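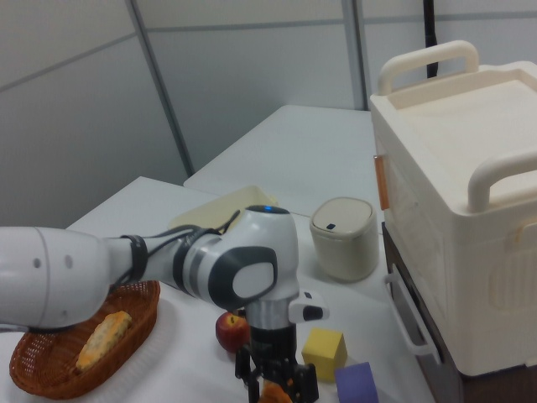
Robot arm with a black gripper over a white tabletop.

Personal Finance, Unit 6: Borrowing for the Short Term
Handout 2 — Overdrafts and installment loans

Read this before the class exercise. Bring a calculator. The two banks used in the exercise are Stollgate and Tovcombe, and the fee sheets are at the back of your course packet.

1. What an overdraft is

An overdraft happens when a payment goes through and there is not enough money in the account to cover it. The bank pays the difference and the balance goes below zero. The customer now owes the bank that amount, plus any fee.

A bank does not have to pay the item. It can return it unpaid, and the person who was supposed to get the money may then charge a fee of their own. Whether the bank pays or returns an item depends on the account agreement and on what the customer has signed up for.

In the United States, a bank needs the customer's consent before it can charge an overdraft fee on an ATM withdrawal or a one-time debit card purchase. Checks and automatic bill payments are treated differently. Many people sign the consent form when they open the account and forget about it.

2. Linked accounts

Some banks let a customer link savings to checking. If checking runs short, money moves over from savings. There may be a transfer fee, but it is usually smaller than an overdraft fee. A linked line of credit works the same way, except that the money moved is borrowed and interest starts right away.

3. Worked example

A Stollgate customer has $448 in checking. A rent payment of $560 is presented and the bank pays it.

Balance before: $448
Payment: $560
Balance after: −$112
Overdraft fee: $24
Amount owed: $136

The customer borrowed $112 and paid $24 to do it. If the account is brought back to zero in one week, the fee comes to a little over 21 percent of the amount borrowed, for seven days. Students often compare this with the yearly rate on a credit card and decide the two are close. They are not, because the card rate is spread over a full year. 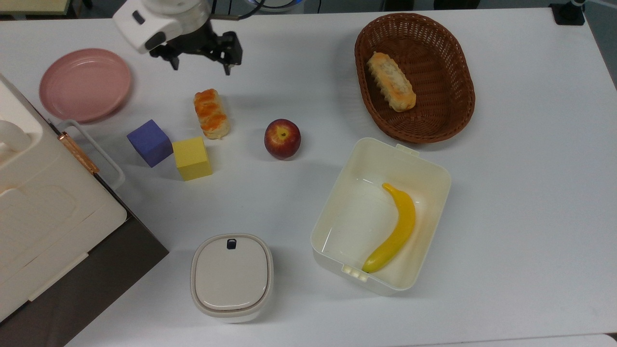 The fee is also flat. It would be the same $24 if the customer had been short by $12, and the cost as a share of the loan would be 200 percent. Small overdrafts are the expensive ones. Check the fee sheet for a minimum amount — Tovcombe does not charge when the account is short by less than $10, and Stollgate has no such rule.

4. Installment loans

An installment loan is paid back in equal amounts on set dates. Each payment covers the interest due and part of the principal. Early payments carry more interest and later ones carry less.

Casness Credit Union lends up to $2000 to members on a 12-month plan. For the exercise, assume a rate of 18 percent a year, charged monthly on the remaining balance. That is 1.5 percent a month, so the first month's interest on a full loan is $30.

5. Terms to know

Available balance: the amount the bank will let you spend now. Holds and pending items are already taken out.
Ledger balance: the amount posted at the end of the last business day.
Principal: the amount borrowed, not counting interest.
APR: the yearly cost of a loan, including certain fees.

6. For next class

Work out the second month's interest on the Casness loan, using a monthly payment of $183.36. Show the remaining balance after each of the first two payments. Round to the nearest cent at each step.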